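Akinyi Tanui has been buying, cleaning and setting out second-hand lounge furniture for eight years, the last four of them at Purnard, the shop she runs with Salim Ndung'u on the main street in Urnley. I went to see her in February, mid-morning, before the shop got busy.

She starts with the cushions. "People leave them till last, and then they grab whatever's in the cupboard," she says. "I put them out first thing and move them again after lunch. A cushion that's been leaned on all morning looks tired."

Her training was in dressmaking, and she still judges fabric by touch. A rib, she says, shows wear along the ridges well before a flat weave does, and it needs a soft brush worked in the direction of the lines.

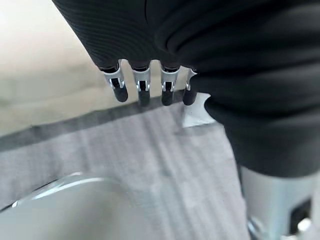

Black ribbed fabric, with its folds and creases.

The armchair nearest her desk came in from a house clearance at Pudura. It's a cream one, with a tufted back and wide padded arms. She didn't pay much for it, and it took her two evenings to get the dust out of the tufting.

"You can't do it with a big vacuum head. I use the small brush and go into each fold, then wipe with a cloth. Salim says I'm too fussy. He's probably right, but he doesn't have to sell it."

The cushion was her idea too. She'd tried a brown one and a grey one on the chair and didn't like either. The blue came out of a box of odds and ends that Mercy Mwaipopo dropped off, priced at $6.

"It's that sort of greeny blue. I stood back and thought, right, leave it alone."

She likes a single cushion on an armchair, square against the back. Two is too many, in her view, and anyone who sits down ends up holding one of them.
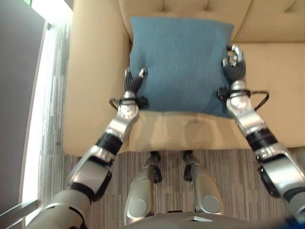 Leather, and what to leave off it

Sofas are a different job. Tanui says the questions she gets asked most are about leather, and most of them come from people who've already put something on it.

"Dish soap, baby wipes, olive oil. I had a man in who'd used furniture polish, the spray kind, and he couldn't work out why he kept sliding off." She uses a barely damp cloth and then a dry one, and conditions twice a year. Cream shows everything, she says — denim dye is the worst — so she'd sooner go over it lightly every few days than scrub it once a month.

Seams and buttons take the longest. Crumbs sit in the dimples, and the join between two seat cushions collects whatever was in people's pockets. She checks under the headrests as well, where they fold over. 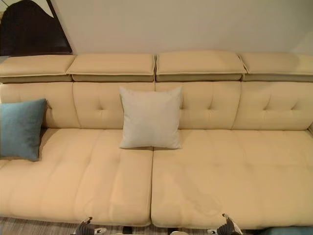
She doesn't mind creases in a seat. "It's leather, it's been sat on. If somebody wants it dead flat they should buy a bench." What she does look for is cracking, and she'll turn a sofa down over it even when the price is good. She turned one down from Damgaard last winter for that and has been hearing about it from Salim ever since.

I asked whether customers buy the cushions with the furniture. Sometimes, she said. Tatu Waweru, who does the deliveries, has strict orders to ask before he loads one into the van. 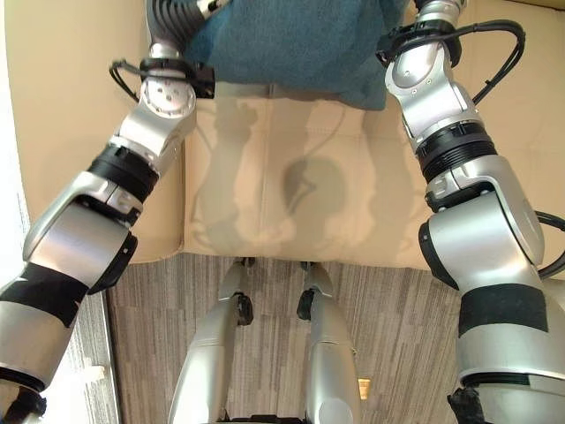
Pale furniture has sold better than dark for the past couple of years, and she puts that down to smaller rooms. She'd like more colour herself. At home she has a green couch that cost her $100 and a chair she re-covered in mustard wool, which her brother-in-law, Edgardo Dizon, refuses to sit in.

"He says it itches. It does a bit."

By then the phone had gone twice and someone was at the door asking about bookcases. Tanui doesn't take bookcases. She gave them the name of a place in Pudura and went back to her brushing.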